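Search the forum Search Advanced
We use cookies to keep you logged in. OK / Manage

Gripper stops dead next to the steamer, joint 6 fault

uibo_bench wrote:
Loving this project but I've hit a snag! The arm is meant to lift a bun out of the steamer and set it down on the table. It runs beautifully until it gets near the pot, then it throws a position fault on joint 6 and freezes. It's happened in about 50 of the last 200 runs. Controller is a Canura, the fingers are the Ekero metal linkage ones. Restarting clears it every time, so I've just been carrying on.
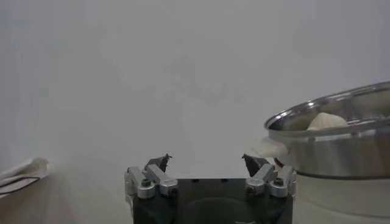 Wrist cam view, right fingertip by the pot handle

brekholm_fan wrote:
Ooh, lovely setup! My money's on the handle. Look how near that right fingertip is. If it brushes the handle on the way up, the wrist gets a shove sideways and the controller sulks. Shift your approach point left and come in higher, over the rim.

oldgreasegun wrote:
Disagree, sorry. A brush like that would show up on the finger motor first, and he's getting joint 6. I'd look at heat. A steamer at full tilt with a wrist hanging beside it for an hour is asking a lot of the encoder. Mine went daft above 60 degrees and was perfect again once it cooled.

brekholm_fan wrote:
Could be both! But a quarter of runs is too patchy for heat, surely? You'd see it get worse through the session.

oldgreasegun wrote:
Only if he logs it. And uibo_bench, please stop clearing the fault and carrying on. If that pot gets dragged over you've got boiling water across the bench. Drop the speed and keep the stop button in reach.

uibo_bench wrote:
Fair point, told off and deserved it. Going to run it tonight with the steamer switched off and the same path. If it still faults I'll move the approach point and run the lot again. Will post the log, this is brilliant, thank you both!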